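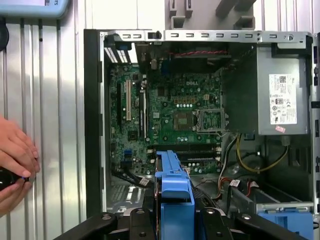
Drive carrier pull, wrist camera view. Dell tower on its side, panel off.

Search products, parts, manuals
Search
Did you mean: raltix finger set

Raltix Finger Set for Desktop Strip-Down Cells

17 Jul 2026
By Effie MacBrayne

Part no. RX-219. Fits the Virkska wrist plate, all versions since March. In stock, ships from the Lamptey store.

Replacement fingers for cells doing PC teardown. Drives out first, then cables, then the board. Black, matt, screw-on. Long outer fingers plus the short centre blocks. Sold as a full set only, please don't ask us to split them, we've tried and the odd ones never sell.

What's in the box
Fingers and centre blocks, one full set
Screws, with 2 spare
Hex key
Alignment card (keep it, you will want it again)

Fitting

Park the arm in service pose, air and power off at the cell. Take the old fingers off one side at a time. Wipe the faces, any grit under there and the tips won't meet square. New finger on, screws in by hand, then nip up in a cross pattern to 4 Nm. No more than that – the inserts pull out and then it's a whole new block.

Slide the alignment card between the tips. Should drag evenly top to bottom. If it's tight at the top and loose at the bottom, back off and start again. Don't try and fix it in the software.

Wrist camera next. Lens wipe, dry cloth. You want to see both long fingers along the bottom of the picture. If you've only got one, the camera bracket has been knocked. Loosen, turn, nip up, then redo the hand-eye check from the Sollano menu (Tools, Wrist, Check). Takes six minutes if the light is decent.

Setting the drive pull

Tower on its side, open side up, drive end towards the arm. Teach the carrier handle and not the drive. On the Dell used for these pictures the handle is blue and stands up between the memory slots and the gripper, so it's an easy thing to teach against. Other blue parts in the case though. SATA ports, SATA lead, bracket down in the corner. Colour on its own wont do it, use colour plus shape.

Bring the fingers down either side of the handle, slow for the last bit. Close at low force, check grip, then lift. Person at the cell keeps hands clear of the fingers once the arm is live, same as always.

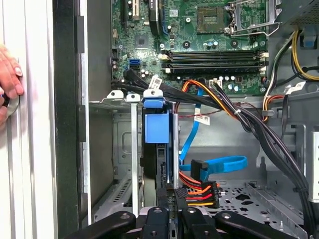

Blue SATA lead looping beside the drive, power connector still plugged in. Clear these before the lift.

Cables are where most bad pulls come from. The arm does not know a lead is still on, it just pulls till the force limit trips, and by then you've got a bent connector. Unplug power and data at the drive, tuck both to the side away from the long finger. Orange and yellow wires catch on the finger screws if left to fan out.

If there's no CPU fitted, close the socket lever before you start. An open one stands proud and you don't want a cable snagging on it.

Looking after them

Every shift: wipe tips, look for nicks, check screws by hand.
Weekly: alignment card, camera bracket, cable run at the wrist.
Change the set when the card stops dragging evenly after a refit. Ours in the demo cell have done over 219 pulls and are still fine, but thats light work.

Don't use solvent on the tips. Damp cloth is plenty.

Returns: unused sets only, with the card. Ring before you send anything back.

Contact us | © Virkska | Back to top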